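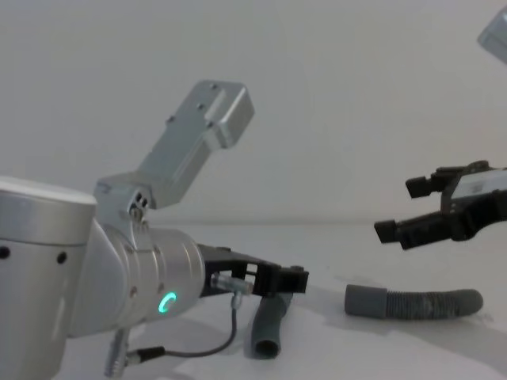 整形外科のクリニックで事務をしています。8月から紙の問診票をやめて、Clorkonのウェブ問診に切り替えました! 患者さんが家で書いてきてくださるので、朝の受付の列がすっと短くなって、切り替え自体は本当にやってよかったと思っています。ただ、受付から診察室までの流れって、写真の銀色のアームみたいに節が順番に角度をつけてつながっているようなもので、手前の節がちょっと傾くと先の方まで全部ずれるんですよね。うちで傾いているのは、Clorkonから書き出したCSVをDrestier(電子カルテ)に取り込むところです。

困っていることを書きます。

- Clorkonの設問は全部で29問。最後の方に「今飲んでいるお薬」と「先生に伝えたいこと」の自由記述があります
- 切り替え以降の回答をまとめて書き出したら904件ありました。Drestierに取り込むと、2件足りません
- エラー表示は出ず、「取込完了」と出ます
- 取り込めた分にも、お薬の欄の内容が途中からアレルギーの欄に入ってしまっている患者さんがいました。気づいたのは看護師さんです

お薬とアレルギーなので、さすがにそのままにはできません。今はClorkonの画面を見ながら、自由記述の欄だけDrestierに手で貼り直しています。これはこれで貼り間違いが怖いです。

Clorkonには「カルテ連携オプション」が月2499円であるのですが、院長に相談する前に、設定で直せるものなのか知りたいです。書き出しの画面には文字コードと区切り文字の選択肢があって、今は最初の設定のまま触っていません。同じ組み合わせで使っている方、どうされていますか? 設問の作り方から見直した方がいい、というご意見も大歓迎です!

Bríd Fahy

---

**湿布の角**

切り替えおめでとうございます! うちは内科ですが、Clorkonを入れたときに似たことをやりました。たぶん改行です。

お薬を書くとき、患者さんは一種類ごとに改行しますよね。お薬手帳のとおりに丁寧に書いてくださる方ほど行数が多いです。Clorkonは改行をそのままCSVに入れてくるので、読む側が改行を「次の患者さん」と受け取ると、そこで行が切れます。

全部手で貼るのは大変なので、設問の説明文に「改行せずに書いてください」と入れておけばいいと思います。うちはそれで落ち着きました。

---

**のきした事務室**

このあたりの話、大好きなので長くなります!

湿布の角さんの改行説に私もほぼ賛成です。ただ、お薬の中身がアレルギー欄にずれている方は、改行だけでは説明しにくいです。そちらは区切り文字の方を疑います。たとえば「痛み止め,胃薬,血圧の薬」のように半角カンマで区切って書いた方がいると、カンマのところで列が分かれて、右どなりの欄に流れ込みます。Drestierの取込テンプレートで、アレルギー欄はお薬欄の次の列になっていませんか?

なので、症状は別々でも根っこは同じで、自由記述が引用符で囲まれていないか、囲まれているのに取込側が見ていないか、のどちらかです。私ならこの順で見ます。

1. いきなり本番で試さず、架空の患者さんを数人分だけClorkonに登録します。ひとりはお薬欄に改行を入れる、ひとりは半角カンマを入れる、ひとりは半角の「"」を入れる(湿布のサイズをインチで書く方が本当にいました)。残りのひとりは普通に書きます。
2. 書き出したCSVを**表計算ソフトではなくメモ帳で**開きます。表計算ソフトは気をきかせて整えて見せてくれるので、何が起きているのか分からなくなります。おまけに上書き保存すると、患者番号の頭のゼロが消えます。私は一度これで午後をまるごと使いました……。
3. 自由記述が `"` で囲まれているか見ます。囲まれていなければ、Clorkonの書き出し設定に「文字列を引用符で囲む」があるので、チェックを入れて書き出し直します。
4. 囲まれているのに取り込みがずれるなら、Drestier側です。「外部データ取込」→「テンプレート編集」→「詳細」に、囲み文字を選ぶ欄があります。うちの版では初期値が「なし」でした。ここを `"` に変えます。
5. それでもだめなら区切り文字をタブに。両方の画面でそろえて変えてくださいね。片方だけ変えると、全部がひとつの列に入ってなかなか壮観です。

文字コードはたぶん無関係です。そちらが原因なら、お薬の欄どころか患者さんのお名前から化けます。

足りない2件の探し方もひとつ。Clorkonの書き出しには受付番号の列があるはずなので、取込後にDrestierの一覧からも同じ番号を出して、並べて突き合わせると誰の分か特定できます。件数が合っていても、行が切れて増えた分と落ちた分で帳尻が合ってしまうことがあるので、番号で見るのがおすすめです。

湿布の角さんの「改行せずに書いてください」は、気持ちはとても分かるのですが、うちではあまり守ってもらえませんでした。それに、お薬は一行にひとつずつ書いてもらった方が先生が断然読みやすいです。患者さんには書きやすいように書いてもらって、機械の側で受け止める方をまず試してみてほしいです!

設問の見直しについては、29問は整形の初診だと少し多いかもしれません。うちは「痛いところはどこですか」の答えによって、その先の設問を出し分けています。膝の方に肩が上がるかどうかは聞かなくていいですし、途中でやめてしまう方が目に見えて減りました。アレルギーは自由記述の前に「ある・ない・わからない」を選んでもらう形にすると、空欄なのか、本当にないのかで迷わずに済みます。これはぜひ!

もうひとつ、設定を直すまでの間は、お薬とアレルギーの欄だけは診察前にClorkonの原本を開いて見てもらうよう、看護師さんにお願いしておくと安心です。すでに取り込んだ分も、直したあとで入れ直すか見比べるかした方がいいです。入れ直す場合は、先に手で貼った内容が上書きされないか、架空の患者さんで試してからにしてください。

---

**yokomichi**

オプション買った方が早いです。うちはYapの予約と一緒に使っていますが、連携にしてからCSVは触っていません。

---

**Bríd Fahy**(質問者)

みなさん、ありがとうございます! 昼休みにさっそく試しました。

架空の患者さんを登録してメモ帳で開いたら、Clorkonはちゃんと `"` で囲んでくれていました。で、Drestierの詳細を見に行ったら、囲み文字が「なし」! のきした事務室さんの4番そのままで、画面の前で声が出ました。`"` に変えて取り込み直したら、改行の人もカンマの人もきれいに入りました。インチの人だけは湿布の説明が途中で切れているので、これはDrestierのサポートに聞いてみます。

受付番号の突き合わせもやって、足りなかった2件が誰の分か分かりました。どちらもお薬を一行ずつ、とても丁寧に書いてくださっていた方でした。湿布の角さんの読みどおりです。今日のうちに手で入れて、看護師さんにも見てもらいました。

残りの見直しは、入れ直すと手で貼った分が上書きされることが架空の患者さんで分かったので、再診でいらっしゃる方から順に見比べていくことにします。地道ですが、やり方がはっきりしたので気が楽です。

yokomichiさん、オプションの件も院長に話してみます。Yapの予約を使っていると予約番号まで一緒に入るのでしょうか? うちの予約はDramskaなので、もしDramskaとの組み合わせをご存じの方がいたら、続けて教えてください。

アレルギーの「ある・ない・わからない」は今日のうちに設問に足しました!

---

**のきした事務室**

おお、よかったです! インチの人は、`"` がデータの中では二つ重ねて `""` と書き出されているかどうかをメモ帳で見てから問い合わせると、話が早いと思います。重なっていなければClorkonの方の問題なので、聞く先が変わります。Dramskaは使ったことがないので、どなたかお願いします。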